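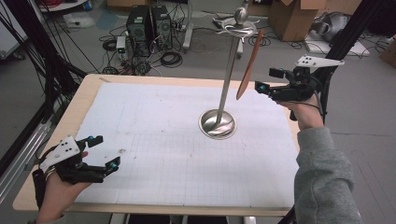

Relative pose of two hand-held grippers jumps when the hands come close, and the jaw opening is late

Posted by plumbline in Tracking and calibration

Good evening to all. I am working on software side of a two-hand demonstration setup and I have been stuck with one problem since October. I try to write everything I know, so please forgive the length.

The person holds one gripper in each hand. Each gripper carries a white plate with three dots on top, and there is a camera on the gripper itself which sees the fingers and the work. There is also a head view. From these I need three streams: pose of left gripper, pose of right gripper, and the jaw opening for each one. The streams go to our policy training, and later to a planner, Kanora, which replays them on arms.

The task is to pick up a wooden spatula and hang it on a metal stand. The right hand does most of the job, the left hand waits near the stand or steadies something. For picking up from the table the results are good. I put the trajectory in table coordinates (we align to the printed grid on the table) and the fingertips arrive where they should arrive.

The problem begins near the stand. What I observe:

1. The relative pose left-to-right jumps for one or two frames, then it returns. Sometimes it does not return, and then left and right are exchanged until the end of the take.

2. When it jumps, the residual reported by our tracker (Korano, default settings) does not grow. It remains as small as before, so I cannot filter by it.

3. Separate from this, the jaw opening looks late compared to the pose. In the plots the hand already moves up and the jaw is still closing. On replay the arm would lift before it holds the object.

In the worst take I have 1738 frames and the exchange happens in the middle, so half of the take is wrong. I wrote a median filter for the single jumps, but it makes the fast part of the motion soft, and it does nothing for the permanent exchange. I also tried to smooth the rotation only. It was worse.

My configuration, shortened:

tracker: korano
bodies: left_plate, right_plate
points_per_body: 3
association: nearest
max_gap_frames: 5
jaw_source: separate, resampled to pose clock
resample: linear

My two doubts are these. Is three dots per plate simply not enough, and must I ask for new plates? And is the lateness something I can correct in the existing takes, or do I have to record all again? We have 421 takes and I would be very sad to lose them.

I add one view from a gripper camera, because somebody will surely ask what is available there.
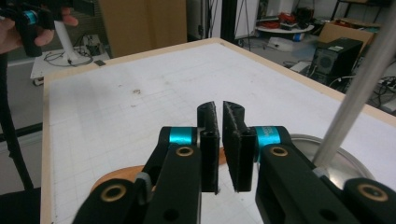

tf_over_tea commented: before anything else, are the two plates the same triangle? If you made both from one drawing, then swapping them costs the tracker nothing, and a small residual is exactly what I would expect. Please say also if your "nearest" association works on single points or on the whole body.

plumbline replied: Yes, it is one drawing for both. I did not think about it, because at the start of a take the bodies are assigned by side and it was always correct. The association is on single points.

tf_over_tea commented: Then you have half of your answer already.

3 answers, sorted by votes

gimbal_and_co

I had almost the same problem in another project, so I will go through it in the order I would repair it. Don't start with smoothing. Smoothing on top of wrong identity gives you a trajectory which is wrong and looks right.

Identity first. Three points are enough to get a rigid pose when the triangle has three clearly different side lengths and you know which point is which. They are not enough when two sides are almost equal, since the body can then flip onto itself, and they are not enough to tell two equal bodies apart. So check both cases. Write the three side lengths for each plate, measured with calipers and not taken from the drawing, and look at the differences. If two sides differ less than your point noise, you will get flips even with one gripper alone in the view.

For the new recordings: move one dot on one plate. It is a cheap change and it removes the exchange almost completely. You don't need more dots for this, only different distances. Give the bodies different names in the config also, so an old file can't be loaded with new geometry by mistake. I have done that once and lost a day.

For the old recordings you can still recover a lot, offline. Don't associate point by point. For every frame make all groupings of the detected points into two triangles, throw away those which do not fit the side lengths, and keep the remaining ones as hypotheses. Usually there are very few. Then choose the path through the take with a Viterbi pass. The cost between two frames is the change of position and rotation predicted by constant velocity, and you add a high price for exchanging the bodies. Because it looks at the complete take and not only at the previous frame, one bad frame near the stand can not decide everything that comes later.

You have also information the tracker does not use, and this is what I like best in your setup. Each gripper has its own camera. Run a visual odometry on it, even a poor one. I don't propose to use it as pose. Use it only as a vote: if the right camera says the hand rotated clockwise by a little and hypothesis A says so and hypothesis B says the opposite, you know which one is right. A printed grid is a difficult texture because it repeats, so limit the search window or the features will slip by one square. When the fingers are over the work like in this one from my copy of your sample, mask the gripper itself before you compute anything.

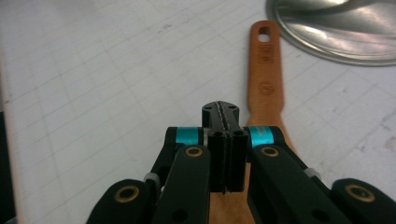 The mask can be static for the body of the gripper, but not for the fingers, because they move with the jaw. I make it from the jaw opening: a handful of polygons for closed, half and open, and interpolation between them. It is not elegant, it takes an afternoon and it works. Without the mask the odometry believes that the camera is standing still, since the strongest corners belong to the gripper and never move in the image.

Also mask or down-weight polished metal. The features on a reflection move in a wrong way when the camera moves, and RANSAC accepts them happily if they are many.

Now the lateness. I would not trust any number from the plot by eye. Compute the delay like this:

– From the gripper camera, take the distance between the two fingertips in pixels, for each frame. You need only the shape of the curve, no scale.
– Take the recorded jaw opening at its original rate, before resampling.
– Cross-correlate the two and find the peak with a parabola fit. It gives you jaw to camera.
– Then do the same with the angular speed from odometry against the angular speed of the plate. It gives you camera to tracker.
– Add them, with attention to the sign.

Do it per take and draw the histogram. If all takes have the same delay, you subtract a constant and you are finished. If the delay grows inside a take, you have clock drift and need two parameters, offset and rate. If it is one value in some takes and another value in others, somebody restarted a process between sessions, and you should group the takes by session. In my data the delay was constant at 40 ms, and it was a buffer in the driver.

One more point: do not resample the jaw signal with linear interpolation before this analysis. Keep the raw file with raw timestamps, and make the alignment as late as possible in the pipeline.

So, no, I would not record all again. I would repair the old takes offline and make a flag for each one which says how sure the repair is, for example the cost difference between best and second best path. Train without the uncertain ones first.

plumbline replied: Thank you very much, this is more than I hoped. I measured the plates this morning. The sides are different enough inside one plate, so the flip is not my case, only the exchange. I have started with the hypotheses script.

gimbal_and_co replied: Good. Please watch the start of each take, the path needs a correct anchor there. If you have a few takes where the person crosses the hands at the start, label them manually.

nullspace_ok

Just use Irkeck for recording instead, it stamps all streams with one clock and you will not have this delay any more. We changed to it and forgot the topic.

tf_over_tea commented: This is fine for the next takes but it doesn't help with those which exist. Also one clock on the recorder is the arrival time, it is not the exposure time. The delay in the driver stays where it was.

nullspace_ok replied: ok true, for us it was small enough

kestrel_ik

I agree with the first answer for the identity part, I only add something from the planning side, because the question mentions that the data is replayed later.

Even with perfect streams, I would not let the replay depend on jaw time so strictly. Cut each demonstration in phases: approach, close, carry, hang, open. The border between close and carry should be defined by the jaw signal being stable, and the arm should wait at this border until its own jaw is stable too. Then an error of alignment of up to 77 ms has no effect for the pick, because the planner never lifts on a clock. In Kanora you can do this with a guard condition on the segment; in the file it is the field after the segment name.

For the phase cutting I use speed of the wrist in table coordinates together with jaw opening, with hysteresis on both. Speed alone will cut too often, since people make small pauses when they turn the tool. The moments I label by hand, to test my cutter, are of this type:

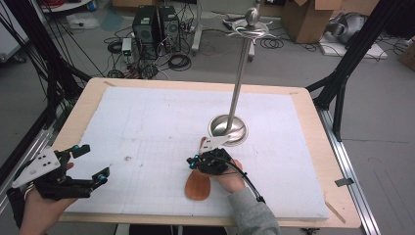
Head view: right gripper at the narrow end of the wooden piece, left gripper open.

In a moment like this you can not say from one frame if it is "close" or the beginning of "carry", and two people who label will disagree by several frames. So do not evaluate the cutter with exact frame match. Give a tolerance, and give separate error for early and late borders. An early border is dangerous for replay and a late one costs only time.

About the waiting hand: keep its trajectory also when it does nothing useful. We removed the idle hand in our first version, and the planner then drove the other arm through the space where that hand should have been. Now the idle hand stays as a keep-out volume, with low weight for exact position and normal weight for orientation.

The last thing is the relative pose. Near the stand I would express the right gripper relative to the stand and not relative to the left gripper. The left hand then may jump as it wants, and your hanging motion is not disturbed. For this you need the stand pose per take. With Paulauskas calibration you can register a fixed object by touching three places on it with a fingertip while the gripper is tracked. On a round base choose the places far from each other, and take one place up on the rod, or else the tilt will be badly defined.

plumbline replied: I have a question for the last part. If the stand is moved a little during the take, by contact, do you register again at the end?

kestrel_ik replied: Yes, touch at the start and at the end. If the two results differ more than your tracking noise, I split the take at the first contact and use the first pose before it and the second pose after it. It is crude, but for hanging I did not need better.

plumbline replied: Understood. I report the first results for the exchange: on the worst take the path solver keeps left and right correct until the end, I compared it with the head view by eye. The jaw delay I did not compute yet, the fingertip detection fails when the spatula is between the fingers and I must first correct this. I leave the question open until then.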